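Border talks resume at Pamum – what are we expecting?

ridgeline64
Big news this morning! Both delegations have confirmed they're going back to Pamum in January, first time at the same table since the crossing closed. The joint statement is short but it does mention reopening the Avico bridge to foot traffic. I've followed this for years and I'm thrilled.

tomatoes_and_treaties
Read it twice over breakfast! The bridge part is great, but look at paragraph four too – detainee lists get exchanged before the talks open. Last round they fought over those lists for 28 days.

quietdesk
I'd hold off on the party. "Mention" is the right word. There's no date for the bridge and Bravik still wants its customs post on the east bank. The last statement had warm words too and the ceasefire line got 102 violations the month after.

ridgeline64
Fair, but the monitors had no access then. Now they get the whole line, including the Cheng valley road. That's huge!

quietdesk
Access on paper. Who pays for it? The mission asked for 605 monitors and I haven't seen one country pledge any.

oldmapfan
My aunt's village is just past the bridge, so I'm with ridgeline on this one. People there would take foot traffic tomorrow, customs post or no customs post (it's a four hour detour now!). Does anybody have the full text of the annex? The link in the news story just loops back to the front page.

tomatoes_and_treaties
Annex is up on the mission's site under Documents, second page. It's long but so worth reading – the part on shared water pumps is the best thing in it.

oldmapfan
Got it, thank you!!
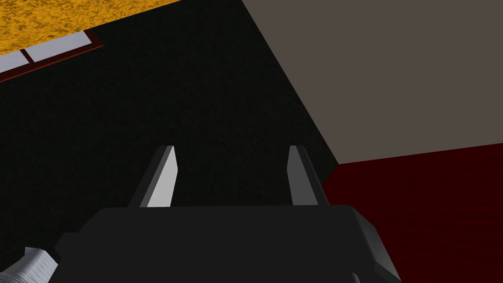
Gripper with both fingers upright, computer render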